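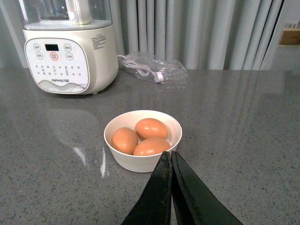
Helura publishes practice note for robot work on kitchen counters

12 December 2021

Helura has released a practice note covering robot arms that handle food and small tableware on domestic-style counters. The note runs to 20 pages and applies to fixed and mobile arms with two-finger grippers working within reach of household appliances. It is voluntary and takes effect on publication.

The document was drafted with Ivton, which builds gripper fingers, and Dalmont, which operates test kitchens. It replaces a set of internal checklists that the two firms had kept separately and that disagreed on several points, among them how far from a powered appliance an arm may move at full speed.

The note contains 16 requirements in four sections: workspace layout, contact surfaces, handling of fragile items, and records.

Under workspace layout, any appliance not used in the current task must be unplugged, with its cord coiled and contained so that no loop lies in the path of the arm. A bag, sleeve or clip is acceptable. Appliances with a removable jar or lid must be placed so that the arm can complete its approach without passing over them. Glossy counters are permitted, but the operator has to confirm that reflections do not produce false object detections before the first run of a session. Clear plastic is listed as a separate hazard for depth sensing and must be included in that check.

The section on contact surfaces is the longest. Fingers are to be inspected before each session and compared as a pair. Uneven wear between the two is treated as a fault if it changes the grip height or the angle at which the tips close. Discoloration alone is not a fault, but it must be noted and the surface cleaned before the fingers go near food. Fingers used on raw foods, including eggs in the shell, may not be used on ready-to-eat items until they have been washed and dried or exchanged for a clean pair.

For fragile items the note uses whole eggs as its reference load. Eggs vary in size and surface texture, roll when released early, and crack under a point load that a ceramic bowl would tolerate. The reference test calls for three eggs in a small round bowl. The arm must lift and replace each egg without moving the bowl out of its marked position. Eggs that touch one another are allowed and expected; a layout with gaps between them is considered too easy to count as a pass.

Grip force must be set for the weakest item in the container and may not be raised during a run to recover a slipping object. If an egg slips, the arm opens, withdraws along its approach path and waits for the operator. A cracked egg ends the run, and the counter, bowl and fingers are cleaned before work resumes.

The drafters left one question open. Ivton had asked for a fixed limit on closing speed, while Dalmont preferred a limit on contact force measured at the fingertip – a figure that many arms now in use cannot report. The published text accepts either method, provided the operator records which one was applied.

Records are to be kept for each session and must include the finger pair used, the cleaning time, the force or speed limit in effect and any stop called by the operator. Camera footage is optional. Where a wrist camera is fitted, its lens is to be wiped at the same time as the fingers, and its view of both fingertips must be unobstructed at the start of the run.

The note does not cover hot surfaces, blades, or the operation of blenders and similar machines by a robot. Those tasks are reserved for a second document. Nam, a maker of compact arms, has joined the drafting group for that work.

Comments on the current text can be sent to Helura until the end of December. Corrections will be issued as a numbered revision, and sites already following the note will have four weeks to adopt each one.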